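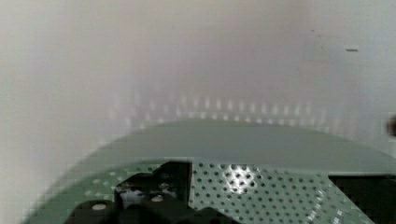 4. Setting up the play kitchen table

This section covers the layout of the Tusano tabletop kitchen after the table itself has been leveled (Section 3). Allow for a clear surface before starting. The loose parts are packed in the carton marked 2, beneath the cardboard insert.

4.1 Before you begin

Wipe the white tabletop with a damp cloth and dry it. Do not use scouring powder. The small dark holes in the tabletop are part of the surface and must stay open – do not fill them with putty or cover them with tape.

Check the loose parts against the packing slip. If a part is missing, quote item number 188 and the name of the part when writing to Bunora Customer Service, Bistthorpe.

4.2 Placing the large items

1. Set the toaster oven at the right side of the table with the door and the two control knobs accessible. Leave 94 mm between the back of the oven and the edge of the table.

2. Open and close the door once by the handle. It should move without touching the tabletop.

3. Set the black frying pan at the left side. Turn the handle so that it does not project over the side where children stand.

4. Place the large round black piece next to the frying pan. Lay the green spatula across it.

CAUTION: Do not lift the toaster oven by its door handle. Hold it by the body with both hands.

4.3 Placing the colander and tableware

5. Place the green oval colander in the middle of the table, base down, with the short tab handles pointing to the two long sides of the table.

6. Press lightly on the rim at each end. If the colander rocks, move it until the base no longer sits over one of the holes in the tabletop.

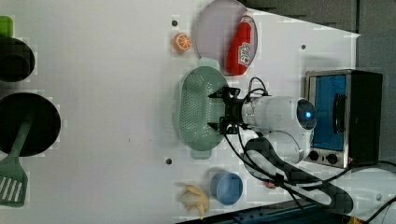 7. Place the lavender plate behind the colander. The ketchup bottle may be stored lying on the plate. Close the cap fully before laying the bottle down.

8. Place the blue bowl in front of the colander.

9. Distribute the toy food. The orange slice and the banana have no fixed position, but keep them clear of the oven door.

NOTE: The peel of the banana opens partway. Do not force it further.

4.4 Checking the layout

Stand at the front of the table. The colander, the plate and the bowl should all be within reach without leaning over the frying pan. If they are not, repeat step 5 with the colander closer to the front edge.

Slide the colander from side to side. It must not catch on neighboring items.

4.5 Cleaning the colander

Rinse the colander from the underside so that residue is pushed back out of the perforations. Use a soft brush on the rim and on the tab handles. Let it dry upside down on a towel. Do not clear the perforations with a needle or a knife – the edges of the holes can be damaged and will then trap fibers.

4.6 Storage

Return the small items to the carton first, then the plate and the colander. The spatula is stored flat. Do not stack anything on the toaster oven.

Text: Theda Wendt. Checked: Dirk Nolte. Revision 2020-05-17, replaces the February issue.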